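4.2 Delivery promises and what sellers do with them

Most of the work on small online stores takes the shipping page at its word. A store states that orders leave within two days, and the two days go into the model as if they had been measured. We think this is a weak habit. The shipping page is written once, often copied from another store, and seldom touched again when the business changes. Before using it as data, one should ask whether it describes anything.

Our sample covers 3,378 orders placed with four sellers: Flilell, Skinari, Çetinkaya and Hitine. Of these, 1,877 carried a written handling time on the product page itself; the rest fell under a general store policy. All four sellers gave us their order logs up to Mar 31, 2019, with buyer names and street addresses removed. We did not have access to carrier invoices, and this limits what can be said about lost parcels.

The first problem is the starting point. Flilell counts handling time from the moment the payment clears. Skinari counts from the moment a clerk opens the order. Çetinkaya's policy does not say, and when we put the question to the store we got two different answers from two people in the same office. A buyer reading these pages side by side would suppose they offer the same thing. They do not, and any ranking of the sellers by promised speed is a ranking of wording.

The second problem is the end point. "Shipped" in the log can mean that a label has been printed. It can also mean that the parcel has been handed over. Bassi, in a working paper that is cited more often than it is read closely, treats the label time as the shipping time and reports that small sellers beat their own promises. We could reproduce his result only by making the same choice. When we used the first carrier scan instead, the advantage was gone for three of the four sellers, and for the fourth -- Hitine -- it became too small to take seriously.
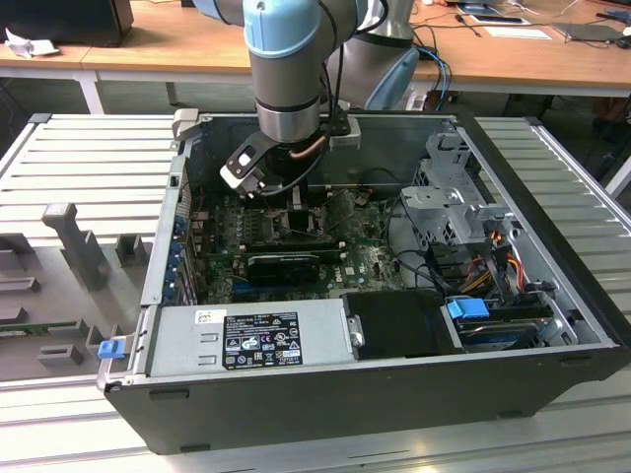
One might object that carrier scans are late by nature, and that a seller should not be blamed for a truck that sits in a depot. This is fair up to a point. The buyer, however, was not promised a label. The policy pages in our sample use the words "ship," "send" and "leave our hands," and none of them mentions printing. If sellers want credit for the label, they could say so, and we would expect their customers to be less pleased with the bargain.

Custom orders make matters worse. Each of the four stores sets them apart from regular stock and gives them a longer window, up to 10 business days at Skinari. All four also add a sentence saying that the buyer will be contacted if more time is needed. We looked for evidence of this contact in the message logs. At Çetinkaya and Hitine, late custom orders were usually followed by a message, but the message tended to come after the window had closed, and in many cases only after the buyer had written first. It is hard to call that notice. Flilell keeps its messages in a separate system and could not match them to orders. Skinari did better, though its staff had been told in August that we would be reading the logs, and we cannot rule out that this changed what they wrote.

We also doubt the common claim that a stated handling time raises sales. The comparison usually offered is between products with a stated time and products without one. In our logs the two groups differ in nearly every other way: the stated-time products are cheaper, lighter and more often in stock. A seller who knows an item is on the shelf is happy to promise it quickly. The promise may then do nothing at all -- it may simply mark the items that would have sold anyway. To separate the two, one would have to assign handling times at random, and only Hitine was willing to discuss this. The talks ended when its web contractor refused to alter the page template.

Table 3 gives the share of late orders by seller under both definitions. We advise against reading the differences between sellers as differences in care or skill. Order mix, distance to the nearest depot and the choice of clock all push the figures around, and we were able to correct for the first of these only.

A smaller point concerns returns. Two stores restart the handling clock when an exchange is requested, so that an item sent out wrong and then replaced shows up as a pair of on-time orders. We removed these pairs where we could find them. The exchange flag is filled in by hand, and some have certainly been missed. The late shares in Table 3 should therefore be read as low estimates for Flilell and Çetinkaya, while for the other two we see no clear reason to expect an error in either direction.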